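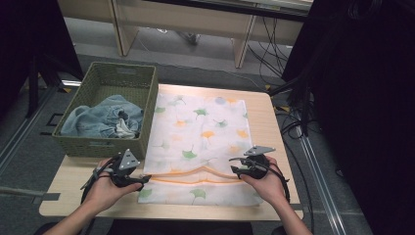

Storkesside Household Linens and Storage
Equipment for Residences, Training Kitchens and Day Centers

Product page: Flirinura Printed Table Cloth and Pedovora Woven-Pattern Basket
Page revised 2020-11-24

Overview

The Flirinura table cloth and the Pedovora basket are supplied by Storkesside to residences, colleges and day centers that maintain their own linen. The two articles are listed on one page because most institutions order them together for use at a folding table. Each may also be ordered separately, and the order codes are given at the end of this page.

The Flirinura cloth is white with a scattered print of small ginkgo leaves in green, yellow-orange and a faint lavender-blue. Wavy orange stripes cross the cloth. The print was selected for dining rooms and common rooms in which a plain white cloth was considered too severe, and it has remained in the range since its introduction.

The Pedovora basket is a rectangular, open-topped basket in olive-green plastic. Its sides carry a basket-weave pattern, and a handle slot is formed in the rim. It is intended for holding items before they are folded and for carrying them a short distance. It is not intended for long-term storage of heavy goods.

The Cloth

The Flirinura cloth is rectangular and is meant to lie flat on the table top. It is not cut to hang to the floor. Institutions that require a full drop should refer to the Zalewska banquet range, which is supplied in plain colors only.

The cloth is sold with finished edges and requires no hemming. A printed care label is supplied loose with each cloth and may be sewn in by the institution if its linen policy calls for one. Storkesside does not sew in name tapes. A marking pen suitable for institutional linen can be added to any order.

Because the leaves are scattered, the cloth has no top or bottom with respect to the leaf print. The stripes do have a direction, and staff who set several tables in one room may wish to lay every cloth with the stripes toward the same wall. Where cloths are placed side by side on joined tables, a small overlap is recommended. Exact matching of the stripes from one cloth to the next cannot be guaranteed, and cloths from different deliveries may differ slightly in shade.

The Basket

The Pedovora basket is supplied in olive green. Earlier customers will recall that a gray version was also listed; it has been withdrawn, and remaining gray baskets are no longer available for individual sale.

The basket holds everyday garments and small linens. Denim and other heavy fabrics take up considerably more room than shirts or napkins, and staff should allow for this when deciding how many baskets a room requires. Small white articles, such as face cloths and napkins, are easily overlooked when placed among larger garments. Rooms that handle both are advised to keep one basket for each.

The basket is to be lifted with both hands. When it stands on a table, it should be placed fully on the surface and to one side, so that the middle of the table remains clear for folding. Left-handed staff often prefer the basket on the right, and there is no objection to this arrangement.

The handle slot will accept a tie-on label. Adhesive labels do not hold well on the patterned sides and are not recommended.

Use at the Folding Table

The following procedure was prepared by Eirini Gkikas of the Storkesside training office and is reproduced from the printed guide.

Clear and wipe the table. Allow it to dry.

Set the basket at one side, with the items to be folded inside it.

Lay the cloth flat across the middle of the table and smooth it from the center toward the edges.

Take hold of the cloth at the two sides nearest the body. Draw it gently until the stripes lie straight. Do not pull from one side only, as this will shift the whole cloth.

To fold, bring the near edge to the far edge and smooth the fold from the middle outward. Turn the cloth if necessary and fold again from side to side. A third fold may be made for narrow shelves.

Place the folded cloth with the closed edge facing outward on the shelf.

New staff should practice with a single cloth before working from a full basket. The wavy stripes are useful at this stage: a stripe that slants on a folded cloth shows that the edges were not brought together evenly. It should be kept in mind that the waves themselves are part of the print and will not become straight lines, however carefully the cloth is smoothed.

Care and Cleaning

Wash the cloth before first use. Wash with whites or pale colors, inside out where a washing bag is used, and do not add bleach. Remove the cloth from the machine promptly. It may be dried on a line or on a low machine setting. If pressing is required, press on the reverse side with a warm iron.

The cloth should not be washed in the same load as new denim. Blue dye may pass to the white ground, and cloths marked in this way are not accepted for return.

Food stains should be treated with cold water as soon as the meal is over. Candle wax should be allowed to harden and then lifted off with a blunt knife before washing.

The basket may be washed by hand in warm water with a mild detergent. A soft brush is suitable for the patterned sides, where lint tends to gather. Rinse, turn upside down and allow to drain. Do not place the basket in an industrial dishwasher or against a radiator.

Inspection

Institutions are asked to inspect baskets at regular intervals. A basket with a split rim or a crack at the handle slot should be taken out of use at once. Cloths with loose threads may be trimmed and kept in service. Cloths with tears should be withdrawn from dining rooms, though many institutions retain them for practice folding.

Ordering

Flirinura printed table cloth, ginkgo: order code 203
Pedovora basket, olive green: order code 416
Cloth and basket together: quote both codes on one order line

Cloths are packed in bundles of eight. Baskets are supplied singly or nested. Mixed orders are sent in one delivery whenever stock permits. Orders for replacement care labels are filled without charge if the original delivery note number is quoted.

Schools and colleges that place their yearly order in September are asked to submit it early in the month. Orders received later are processed in turn with those of other customers.

Returns

Unused articles may be returned within 30 days of delivery in their original packing. Cloths that have been washed, marked or pressed cannot be taken back unless a fault in the fabric or the print is found. Small variations in the placing of the leaves are normal and do not constitute a fault.

Damage to baskets in transit should be reported before the remaining goods are unpacked. Please keep the outer packing until the report has been acknowledged.

Related Articles

Zalewska banquet cloth, plain colors
Zalewska napkin, plain white
Pedovora tie-on labels
Storkesside linen marking pen
Storkesside printed guide to table linen, revised edition

Contact

Questions on the selection and care of linens should be addressed to Aliki Dimitriou, Institutional Supply, Storkesside. Requests for the printed guide, or for a folding session at the customer's own premises, should be addressed to the training office. Please state the name of the institution, the rooms for which the articles are intended and the delivery address if it differs from the address on the account.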